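Notebook - track resurfacing and line marking, Brondale oval
Feb 11, 2022

Carrying on from the December pages. Raelene Dunstan asked for everything on the straight to be in one place before the spring quote, so some of this repeats what's on the clipboard sheets.

Got to the oval early to beat the school groups. Gate key is still stiff, lift and then turn. Cleiton Pimentel had the long tape and the pegs, I had the wedge, the straightedge and the paint samples. Heavy cloud the whole morning but no rain on us, so we did the lot in one go.

Straight first. Pulled the tape from the start line and checked it against the old survey pins. The pin on the outer side has sunk a bit and there's grit packed in around the head. Cleaned it out with a screwdriver and marked it on the plan. The other pins are fine. We didn't touch the bend this time. The kerb needs to come off before those measurements mean anything and that's a job for more than two people.

Straightedge checks: laid it across the lane at each peg and slid the wedge under wherever there was daylight. Took 13 readings down the straight. Most were well inside what we'd accept. Six mm at the worst one, in the second lane from the inside, just past the long jump crossing. It's the same low spot Cleiton found in December with the watering can, and it hasn't moved that I can tell. I'd still like it filled before any new top coat goes on, otherwise the coat just copies the dip.

Surface wear. Rubbed a white cloth on the surface at every second peg. Colour comes off in the middle lanes and hardly at all in the outer ones. No loose granules to speak of except at the start end, where the blocks go in. Spike damage there is what you'd expect. The Finutholm patch mix from last year is holding at the edges, though it has dried a shade darker than the old surface and I doubt it will ever match.

Lines. They all need doing again before the season but I wouldn't strip them. The inner ones are brighter because they were redone when the 400 start was moved, and the outer ones are older paint. Width is within tolerance wherever I put the gauge on. Tried two sample pots on an offcut:
- Cornness white, one coat: covers well, slow to dry, a bit shiny
- Ďurica white, one coat: thinner, dries flat, needs a second coat
I prefer the flat finish. Cleiton prefers not having to do it twice. Leave the offcut outside on the shed roof until the end of the month and look again.

From inside the lane, looking down toward the trees. Same overcast light as the cloth test.

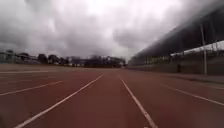 Straight from inside the lane. Lighter and darker patches in the surface, grandstand side to the right.

The patchiness shows up more at a low angle than it does when you're standing over it with the wedge. I went back to a couple of the lighter areas and they read flat, so I'm putting it down as colour and leaving it out of the repair area. Cleiton isn't convinced and wants a core from one of them. Fair enough, but only one, and out toward the edge of a lane.

Cost so far, samples and the new gauge: 698, receipts in the blue folder. Doesn't include the tape, we already had that.

To do:
- Raelene to say yes or no to the core
- ask Cornness for the drying times in cool weather, the tin only gives summer ones
- reset the sunken pin, then measure again from it
- find out who has the kerb bolts
- new batteries for the temperature probe, it quit on us at the fourth peg so there are no surface temps after that

Wedge and gauge are back in the top drawer. The long tape is hanging up in the shed, it needs a wipe before it gets wound in.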